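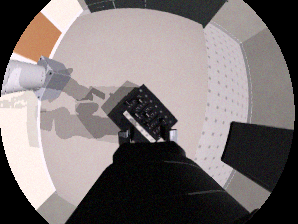
Right, a few of you asked how the linocut open studio went so here's a thread, because I can't fit it all in one post and I've got a cup of tea on the go.

Short version: I went up to Traroddale on Wednesday thinking I'd do one small print and look round the show. Came home at ten at night with blue hands and a proof I quite like!

The show first. It's upstairs at Pandach, the old print workshop by the river, and it's all relief prints. Lino, wood, a couple of cardboard ones. I'd only ever seen this lot's work on a phone screen and it is so much better in the room, you can see the dent where the paper went into the block.

My favourite was a huge black and white thing of a hillside called Xue. It's nearly the width of the end wall. I stood there long enough that somebody politely asked if I was queueing for something.

It's printed from 17 separate blocks and if you get your nose right up to it you can find the joins. They haven't tried to hide them. The lines jump a tiny bit between one block and the next and it makes the whole hill look like it's shivering.

There's a price list by the door. I will not be buying the hill. The little ones start at 200 quid and there was a sheep I thought about all the way home on the bus.

Somebody's already asked about number 3223 in the corner of one of the woodcuts - I wondered too! It isn't the edition number. The label says it's the hut number from a walking map the artist had when she was a student. I'd got a whole theory going about it being a date, so that's that.

OK, the printing. You sign up on a sheet, they give you an apron that has clearly seen things, and you get a bit of grey lino about the size of a postcard. Then you draw on it and everyone goes very quiet.

I did a heron. I always do a heron. I've got a sketchbook full of herons and every one looks cross.

Things I'd forgotten since school: it comes out backwards, the tools are properly sharp, and you keep your other hand BEHIND the blade. I've got all my fingers but I did take the heron's left foot clean off, so he's standing in long grass now.

They warm the lino on a radiator before you cut and it makes such a difference. Cold, it crumbles and skids about. Warm, it peels off in long curls, lovely feeling. I could have done just that bit all evening and gone home happy.
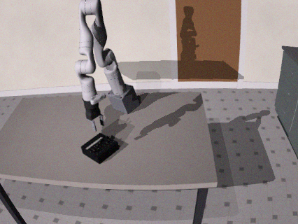

A couple of you have asked the same thing: do you need a press to do this at home?

A wooden spoon is enough to get going. You lay the paper on the inked block and rub the back of it in small circles with the bowl of the spoon, pressing fairly hard, then lift a corner to check before you peel it off. Thin paper is much easier for this than the thick stuff.

That said, the press is a treat. They call theirs Dralletik, it's painted on the side in gold letters, and it makes a noise like a gate. You wind it through, lift the blanket and there's your print. I made the same silly gasp all four times.

My first one was far too inky, all the fine feathers filled in. Second one too pale. Third one I put on wonky. Fourth one is the heron I've kept and he's drying on top of the bookcase where the cat can't get at him.

Tip for the ink, which I had wrong for years: you listen to it. When the roller sounds like a soft hiss on the slab you've got it right. If it's squelching, scrape some off. Mine was squelching like a wet field.

Someone replied asking if lino is a "proper" print or a kids' thing. Go and look at the hill! Loads of serious artists have used it, and that thing took the best part of two winters to cut. It's cheap and it's easy to start, and I like it all the more for that.

They're trying to raise 2000 pounds to get the rollers on the second press recovered, so there's a jar by the stairs and a box of seconds to rummage through. I got a slightly smudged barn for a fiver.

Show's on till the end of October, the stairs are steep but there's a lift round the back if you ring the bell. Next open evening is a two-colour one. I've already drawn the heron.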